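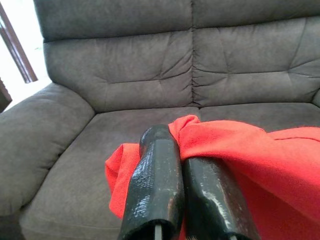
Gray loveseat with red cloth, lounge seating.

Brokham Residents' Forum > Shared Spaces > Proposed quiet hours in the second-floor lounge

Premside_Desk
Members are invited to comment on the proposal to designate the second-floor lounge a quiet room from 4 p.m. each day, beginning in September. Phone calls and group meetings would move to the ground-floor room. The proposal applies to the Brokham building only. Comments will be accepted until noon on Saturday.

unit646
I support the proposal as written. Residents who work night shifts have few places to read outside their own units, and the ground-floor room is suitable for conversation.

sollness_east
I must respectfully object. The ground-floor room holds 16 people and is reserved most evenings by the language group. If calls and meetings are sent there, they will in practice be sent to the hallway. The notice does not address this.

Premside_Desk
The language group's reservation ends at 6 p.m. The room is open to all residents after that time.

sollness_east
That leaves two hours each day without an alternative. I request that the start time be changed to 6 p.m. to match.

Tạ_807
I would accept 6 p.m. on weekdays. On weekends the lounge is loudest in the early afternoon, and neither start time would help. May I also ask whether the $2,632 set aside for the lounge can be spent on door seals? Much of the noise enters from the stairwell.

unit646
Door seals were discussed last year and declined. I do not believe the matter should be reopened in this thread.

Tạ_807
It was declined for lack of funds. Funds are now available, and the subject is noise in the lounge. I consider the question relevant.

Premside_Desk
The question of door seals will be listed as a separate item. The start time will be put to residents with both options, 4 p.m. and 6 p.m. Weekend hours may be raised in writing before the comment period closes.

sollness_east
Thank you. Please confirm that the ballot will state the ground-floor reservation times.

Premside_Desk
Confirmed.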